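14/12/2021
By the Newsletter Desk

Student Robotics Club: Brustoditz Gets Its Hands

What a term it has been for the robotics club! Members picked the name Brustoditz for this year's project back in July, and the goal hasn't changed – teach a robot to handle everyday things by letting it learn from people doing the same job with grippers in their hands. The club has now saved 3,068 short recordings, 94 of them from the latest session alone, and they are getting smoother all the time. 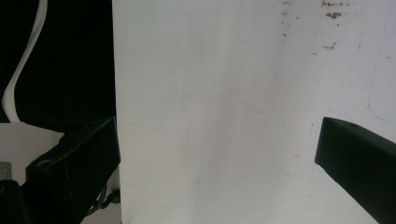 Numano wrote in to ask whether beginners can still join after the break, and said a younger cousin has been begging to try the grippers. Yes, please come! No coding is needed to start, and new members usually work in pairs until they get a feel for the controls (it's harder than it looks, and a lot more fun).

Two-handed work has been the big topic lately. Opening the grippers is easy enough, but moving both arms smoothly while keeping your mind on the job takes real patience – and our members have plenty of it.

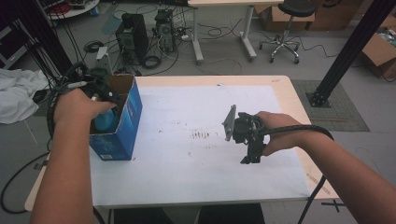

Both grippers at work over the table, with the blue box on the left.

Next up is the Peretden Challenge, where six teams will each train a robot on 300 recordings and run it in front of families. Kwofie has offered us space for the practice rounds, so we'll have room for spectators too. Sign-up sheets are by the club room door.

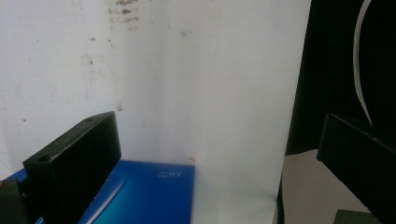 Between the gripper fingers: a blue box and a well-used white surface.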